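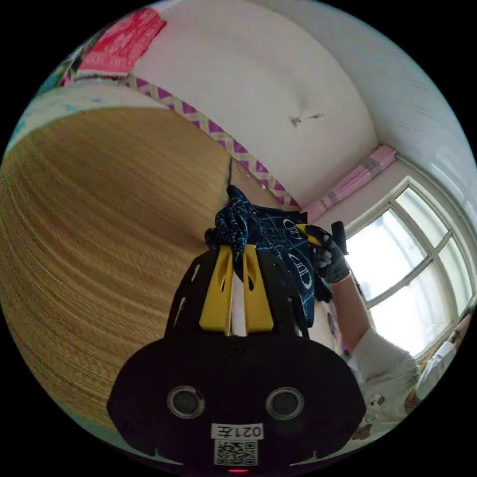 November, workshop notebook, 7:40 p.m.

Shot model for Pleltwood, second pass. The first version had their striker scoring from everywhere, which was a bug in how I'd mirrored the pitch. Away halves were being read left to right when the feed flips them at the break. Fixed now. All 1,477 shots re-run from the raw file.

After the flip fix, 1,056 shots land inside the box. Checked a handful of those by hand against the match video and they sit where they should. Three headers from the Leemans away game were tagged as right foot. Corrected in the working copy only, the raw file stays as it came.

What the numbers say so far: Pleltwood are a better side than the table has them. They take good shots and give up few. The trouble is set pieces. They defend open play well and then concede from the second ball at corners, again and again. The model doesn't see this properly because it treats a loose ball at the back post the same as a cutback. Need a separate flag for second balls. I've put it in the sheet as column R and left it blank for now.

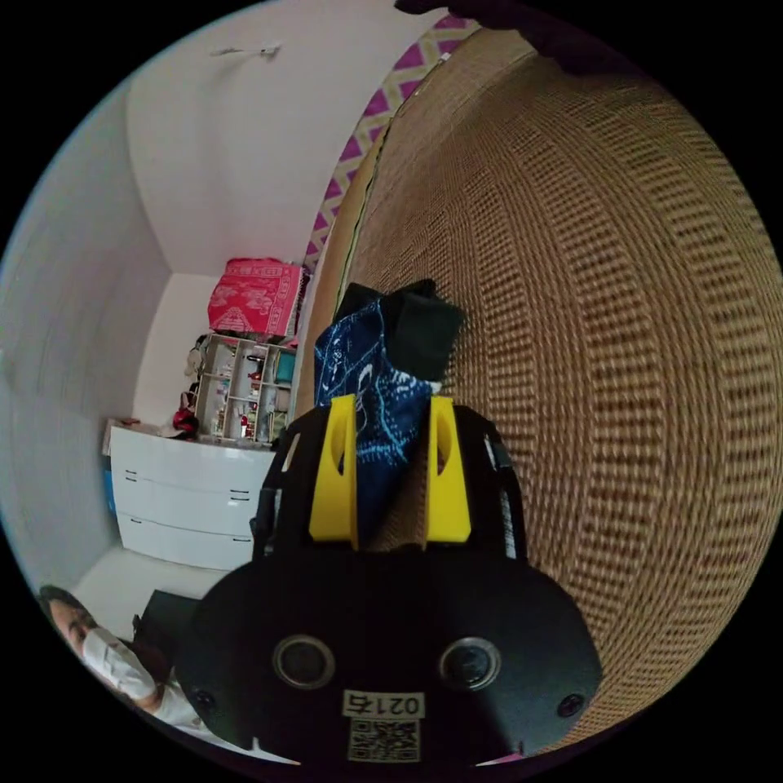
Dark blue patterned fabric between the yellow fingers.

Keeper data. Wireo's export gives the keeper's position at the moment of the shot, but 87 rows have him at exactly 0,0, the corner flag. Those are missing values written as zeros. Dropped them from the keeper fit and kept them in the shot fit. Whoever picks this up next: do not fill them with the average position. I tried it and it pulls every long shot up in value, which makes the midfielders look like geniuses.

Ran the season simulation at 100 runs just to see if it would finish. It does. Too few to quote to anyone. The spread on Pleltwood's final position is wide enough that you could argue for mid-table or a playoff place from the same chart. Will set the full run going overnight once the corner flag is in.

Home advantage: still using one value for the whole league. Leemans play on a narrow pitch and their home and away numbers look like two different teams. Could give each club its own value, but half a season is thin for that. Parked.

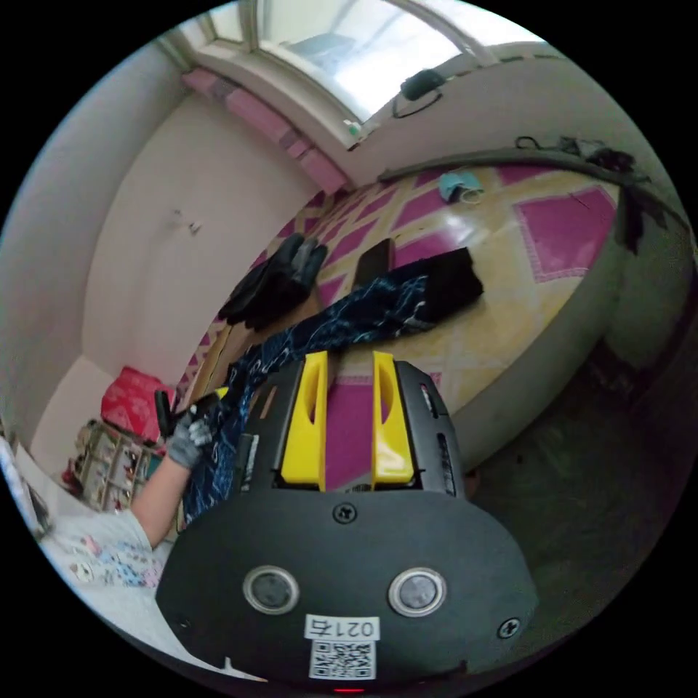 Notebook entry by the match analysis desk, Dralotura

9:15 p.m. Second-ball flag done for the Pleltwood games only. Rule I used: any shot within six seconds of a corner being cleared, with the ball never leaving the final third. Six is a guess. Eight picked up a couple of ordinary attacks, five missed a goal that was plainly from the corner.

With the flag in, their expected goals against goes up and sits closer to what they have let in. Not all the way. Some of what's left is the keeper, who has had a poor run on low shots to his left. I would not put that in the report on this many shots.

Penalties are out of everything. Own goals too. Check that the Wireo totals on the summary page do the same, the last version had penalties in the season figure and out of the per-match figure, and the two didn't add up.

To do:
Apply the flag to the rest of the league.
Ask Wireo about the zeros.
Redo the shot map with the box lines drawn to scale, the current one is stretched.
Start the long simulation before leaving.

9:50 p.m. Long run started. Old results moved to the folder marked first pass, don't use them.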